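Domingo de papel branco

Moro em Portugal há nove anos e ainda escrevo em português devagar, com o dicionário aberto ao lado. Peço desculpa, como sempre, pelas preposições. A minha professora, Liis Paju, que também aprendeu a língua já adulta, diz que o texto escrito devagar tem menos mentiras. Não sei se concordo, mas gosto de ouvir.

Hoje quero escrever sobre uma mesa e sobre o papel que a cobre.

Na minha casa, quando eu era criança, a minha mãe cobria a mesa com papel antes de qualquer trabalho que podia sujar. Era papel de embrulho, castanho, guardado das encomendas e dobrado atrás do armário. Ela passava a mão aberta do centro para as bordas, para tirar as ondas, e só depois podíamos abrir as tintas ou descascar as castanhas. No fim, dobrava o papel para dentro, com toda a sujidade no meio, como uma carta. Eu achava este gesto muito elegante e ainda acho.

Trouxe comigo o costume, mas mudei a cor. Compro o papel branco em rolo, na papelaria Ultine, perto da estação. O senhor da loja já me conhece e pergunta quantos metros antes de eu dizer bom dia. Uma vez, em março, levei doze metros e ele quis saber se eu ia casar. Era para forrar as gavetas, e sobrou ainda bastante para as mesas.

O branco tem um defeito que é também a sua qualidade: mostra tudo. No papel castanho, uma mancha de grafite quase não se vê. No branco, cada risco fica à vista, e também aqueles pontinhos pequenos que aparecem não se sabe de onde.

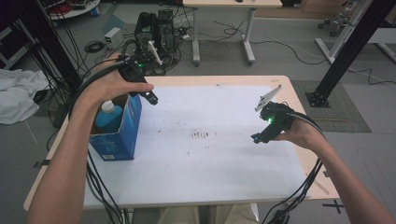
A mesa coberta, com os rabiscos no centro e o lápis no canto do papel.

Gosto muito desta parte do meio, cheia de manchas escuras e de marcas sem desenho certo. Um papel limpo deixa-me nervosa, parece que espera alguma coisa de mim. Quando já tem uns riscos no centro, o trabalho fica mais fácil. A minha amiga Soon-im So, que pinta a sério e já expôs em Bastumley, faz de propósito: antes de começar, esfrega o lápis num sítio qualquer da folha, só para lhe tirar a importância. Eu não tenho a coragem dela, mas as minhas folhas chegam ao mesmo resultado com o tempo.

A caixa azul, aberta, com a garrafa lá dentro, ensinou-me uma coisa muito prática. Eu punha sempre as garrafas diretamente em cima do papel. Bastava um cotovelo e lá ia a garrafa, e com ela a folha inteira. Agora ponho tudo o que é alto dentro de uma caixa de cartão baixa, aberta em cima. A caixa segura a garrafa de pé e, se houver uma gota, a gota fica no cartão. Guardo para isto as caixas das bolachas e do chá. A minha preferida em casa era uma caixa de chá Ķēniņš, que durou dois invernos e acabou com o fundo mole, coitada.

O lápis é outra questão. Um lápis na borda da mesa cai, isto é quase uma lei. E quando cai, a mina parte por dentro, e só se descobre depois, quando se afia e a ponta sai inteira para fora, uma vez e outra vez. Já perdi assim um lápis Zerkix muito bom, que tinha custado mais do que eu devia gastar. A Soon-im prende os dela com uma mola da roupa. Eu prefiro deixar o lápis deitado na direção da borda, ao comprido, para ele não rolar para fora. (Espero que se entenda «ao comprido». Procurei no dicionário e havia três maneiras de dizer.)

Falta falar do tamanho do papel. Durante muito tempo cortei a folha exatamente à medida da mesa, por vaidade. Ficava bonito cinco minutos. Depois eu apoiava os braços, o papel dobrava na borda e rasgava ali mesmo. Hoje corto um pouco menor e deixo aparecer uma tira de madeira do lado onde trabalho. O papel fica mais quieto e eu fico com um sítio para descansar o pulso sem trazer grafite na manga. Quem usa camisas claras vai perceber. Se a mesa for muito comprida, é melhor usar dois pedaços, com uns quarenta milímetros de um por cima do outro e fita só por baixo. A fita por cima apanha pó e depois nunca mais sai bem.

E quando se muda o papel? A minha mãe mudava no fim de cada trabalho. A Liis, que limpa a mesa todos os dias, acha que uma semana já é muito. A minha folha atual está na mesa da cozinha há quase catorze dias e ainda me dá pena tirá-la. Tem num canto uma lista de verbos irregulares, no outro uma conta do gás que fiz mal duas vezes, e perto da janela um círculo de chávena que seria uma lua muito razoável se não fosse de café.

Vou mudá-la amanhã, depois da aula. Primeiro tenho de copiar os verbos para o caderno, porque «caber» e «trazer» ainda não me entraram na cabeça.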